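We use cookies to remember your login and keep the forum running. Accept all | Manage choices

Reading time: 3 min

Patterned carpet in a hallway: brave or daft?

mothballmary
Right, settle an argument please. We've got a long, narrow hall with stairs off it, currently bare boards with more gaps than board. I want a proper patterned carpet, the busy sort my nan had. My husband wants plain grey and says I'll be sick of a pattern by September. I've had samples on the floor since Friday and I still love mine. Has anyone lived with one for a few years? Do you stop seeing it? And does it hide the muck as well as people say?

stairrod_steve
Go for it! We've had a swirly red thing on our stairs for 11 years and I'd have it again tomorrow. Two kids, a dog, a husband who can't find the doormat, and it still looks decent. Plain grey shows every bit of fluff, I had it in my last flat and I was hoovering twice a day (I'm not even a tidy person).

Spend the money on the underlay, though. I'd sooner have a cheap carpet on good underlay than the other way round.

Halfdan Hjaltadóttir
I'm going to be the misery guts here. I had a patterned hall in my old house and got tired of it inside 2 years. It wasn't ugly, it just took over. Every picture I hung looked wrong, and the coats looked wrong, and in the end I painted all the walls white to calm it down and then it looked like a pub. A nice pub, but still.

If the hall is narrow I'd have plain on the floor and a runner with a pattern on top. You can roll up a runner when you've had enough of it.

mothballmary
Ooh, hadn't thought of a runner. But don't they creep about? I can see myself going down the stairs on one like a tea tray.

Halfdan Hjaltadóttir
Not if it's fixed on the stairs, and you put gripper mat under the loose bit in the hall. Mine never moved.

pelmet_pete
Fitter here, retired, knees gone. A few things people forget with patterns:

1. You need more of it. The pattern has to match at the joins, so there's waste, and the bigger the repeat the more waste you get. Ask for the repeat size before you fall in love.

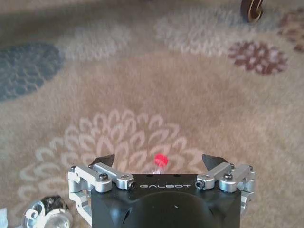 2. Stairs are where it goes wrong. Get the fitter to lay it out and show you where the motif lands on the first tread before anything's cut. I've seen a lovely border wander off sideways by the top step.

3. Old houses aren't square. A stripe or a strict grid will tell everyone your hall is wonky. Something scattered or floral is far kinder.

4. Ask for the offcuts! Keep a decent bit in the loft. One iron dropped on the landing and you'll be glad of it.

stairrod_steve
Number 4, yes, a thousand times. We patched a burn by the radiator and I can't find it now.

draughty_dee
Has anyone tried the Tellari range? I was quoted £992 for hall, stairs and landing, fitted, and I can't tell if that's good or if I'm being had. The chap in the shop kept steering me to Altari, which felt thinner to me, but he said it was harder wearing.

pelmet_pete
Thin can be harder wearing if it's dense. Bend the sample back on itself, and if you can see a lot of backing between the tufts, put it back on the pile. As for the price, does it include taking up the old one and trimming the doors? Get that in writing.

draughty_dee
It doesn't include the doors. Of course it doesn't.

Halfdan Hjaltadóttir
I still say sleep on it. Put the sample by the front door, walk past it in your coat with the shopping, look at it at seven in the morning with the light on. That's how you'll be seeing it most days. A little square on the living room floor in the sunshine is always going to look nice.

stairrod_steve
Halfdan, you'd talk a person out of wallpaper.

Halfdan Hjaltadóttir
I have done, 3 times!

mothballmary
Thanks all, this has been brilliant. I've moved the samples to the foot of the stairs as instructed and the grey one already has cat hair on it, so I'm feeling quite smug. Himself has agreed to the floral on the stairs if he can choose the hall paint. Pete, what do I say to the shop about the repeat, is it just "what's the repeat"?

pelmet_pete
That's all you say. They'll look on the back of the sample book.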